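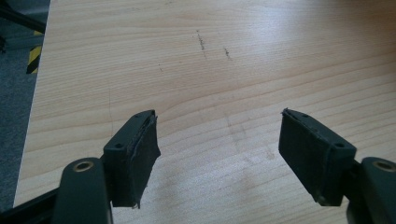
OK the Cloltoldale creek count is finished and I have been grinning since breakfast. We logged 496 freshwater mussels this year. Last year it was 365!

1/ If you've never looked for mussels, picture lying on your stomach in cold water with a viewing bucket, staring at gravel until one of the rocks turns out to have a tiny frilly mouth. I could do it all day (and in July I pretty much did).

2/ Best stretch by far was below the old Bundgaard mill. The dam came out a few years back and the riffles there look better every season — clean gravel, lots of darters, shade on both banks by midafternoon.

3/ Darters matter a ton here. Baby mussels hitch a ride on fish gills before they drop off and settle, so no fish, no mussels.
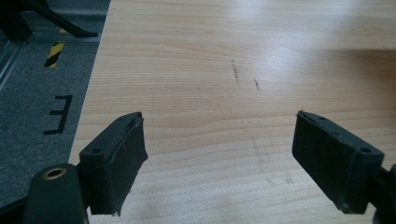 4/ We also found young ones at the Vosov Road bridge, small enough to sit on a thumbnail. First juveniles on our sheets for that site. I yelled. A heron left.

5/ Next up is the bank planting at Jenix Meadow in November. 1215 willow and dogwood stakes are already spoken for and we'd love to get to 2000. If you have a healthy native willow and a pair of loppers, message me!

6/ Please leave the shells where you find them, even the empty ones. Photos are great though — send me every single one, blurry ones too.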